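Home Projects People Take part News Contact

Come and teach our robots to mend a computer (paid, no experience needed)

I'm looking for people to spend a morning or an afternoon with us at the Drostdale workshop, helping a pair of robot arms get better at working inside desktop computers. You'd be paid for your time, there's a decent kettle, and I promise you don't need to know one end of a memory stick from the other. In fact I'd quite like a good number of you not to!

I run the Gromance project, or the day-to-day bits of it anyway, so if you write in, it'll be me who writes back. We're a small group and we've spent a long while on one rather stubborn question: how do you show a robot a fiddly job? Big, simple movements are fine. Pick up the box, put down the box. But a computer case is a horrible place to put a hand of any sort. There are thin cables to snag, little levers that only go one way, slots where the part goes in nicely or doesn't go in at all, and metal walls just where you'd like your elbow to be. People manage it by feel. The arms have to be shown.

What we found in the first study

Some of you took part in Study 1 and have been asking how it came out, so let me tell you, and if you weren't there it'll give you an idea of what we're up to.

The usual way of teaching a robot by example is to have somebody steer it through the whole job, start to finish, over and over, and then let the software learn from the pile of recordings. We did that. We collected 300 full runs of one task, seating a memory module in its slot, and trained on the lot. Left to itself afterwards, the robot got the module in on 65 per cent of its tries. I was pleased for an evening. Then I sat and watched the failures back, and they were nearly all the same failure. The arm would come in a shade crooked, press, and carry on pressing, because not one of our lovely careful volunteers had ever come in crooked and then put it right. They were too good at it. The robot had never seen what to do next when things have gone a bit wrong.

So for the last part of the study we tried something else. We let the robot have a go by itself, with a person watching, hand on the controls. As soon as the person thought "ooh, no, not like that", they took over, nudged it back on course, and let go again. We call these rescues. Most are very short, just a few seconds of steering. Adding a batch of rescues to the training did more good than adding the same length of ordinary full runs, and the gain was biggest on the crooked presses, where we'd hoped to see it.

I should be fair about the weak spots. It was one task, in one sort of case, and the people doing the rescuing were mostly us. We know where the robot tends to go wrong, so we jump in early. Somebody who's never met it might wait longer, or grab the controls every few moments out of nerves, and we've no idea yet whether that makes the teaching better or worse. I have a sneaking feeling that nervous might be good. A colleague has a cake riding on the opposite.

What Study 2 is for

This is where you come in. We want to see what rescues look like when they come from all sorts of people, and on a wider spread of jobs: memory modules again, plus graphics cards, drives in their carriers, and lifting a processor from its holder and setting it in the socket. That last one is a pig. There's a lever to deal with and very little room for being slightly off, and I'd be lying if I said we had it working well.

We're also comparing two sets of instructions. Half of you will be told to step in whenever you like. The other half will be asked to wait until you're sure it's going wrong. You'll be put in one group or the other by a draw, and I won't be able to swap you, so please don't ask nicely, I'm a soft touch and it would spoil the numbers.

What a session is like

You arrive, we have a cup of something, and I go through the form with you. Then you get a practice spell with the controls, which are a pair of handles you hold at a desk. Move a handle and the arm moves, squeeze and the gripper closes. It feels very odd and then quite suddenly it doesn't. We practise on a block and a tray first, so you can be as clumsy as you please.

After that the proper work begins. The robot tries a job, you watch, and you step in as your instructions say. Each block of tries is followed by a 10 minute break, and I'm strict about those. Watching a machine closely is more tiring than it sounds and people get sloppy without noticing. If you want to stop altogether, you stop, and you're paid for the full session just the same.

At the end I ask you some questions. When did you trust it? When did you nearly step in and think better of it? Was there a moment you wished you'd been quicker? I find this the best part of the day. One of our Study 1 people told me she'd been listening to the motors more than looking at the arm, and we've been recording sound ever since.

You won't be working within reach of the arms. There's a stop button by your desk and another by mine, and you're welcome to hit yours at any point for any reason. The computers are old ones, unplugged, and they've come to us through the Galanis reuse scheme, so please don't fret about breaking one. We've bent plenty of pins on our own.

Who I'm after

Anyone aged eighteen or over who can sit at a desk, use both hands, and see a screen comfortably (glasses and lenses are fine). If you've got a condition that affects your grip or your reach, do get in touch all the same. The handles can be adjusted a fair bit and I'd rather have a chat about it than have you rule yourself out.

I'd love to hear from people who mend things for a living, whether that's computers, clocks, sewing machines or boilers. I'd love just as much to hear from people who've never taken the side off anything. Gamers tend to think they'll have a head start, and perhaps they will! We'll be asking how much you play so we can look.

The only people I can't take are those who worked on the Study 1 software. If you came to Study 1 as a participant, you can come again, but tell me, as you'll be counted separately.

Getting here and getting paid

The workshop is on the Skindstead side of Drostdale, down the lane behind the bus depot. There's a ramp at the side door and parking in the yard, though the yard is a bit rutted so go gently. We'll pay you for the session and cover your bus or train fare. Bring the ticket, or a photo of it, and your bank details, and please wear sleeves you can push up.

Sessions run until the end of August. To be in the first group, let me have your name by 5th April through the Take part page. Put down whether mornings or afternoons suit you better, whether you've used robot controls before, and anything you think I ought to know. I'll send you the information sheet and the consent form to read at home, so there's no being hurried into signing things on the doorstep.

We record the movements of the handles, the movements of the arms, the workbench from several sides, and the sound in the room. We don't film your face. Your recordings are kept under a number, and you can ask me to take them out at any time up to the point where we train on them. After that I can delete the files but I can't make the robot forget what it picked up, and I'd like you to know that before you say yes.
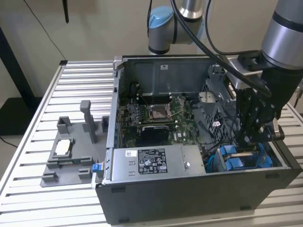
The same goes for your answers at the end of the session. I write them up without names, and you can have a copy of my notes to check first if you'd like one. Just tick the box on the form, or tell me on the day and I'll tick it for you.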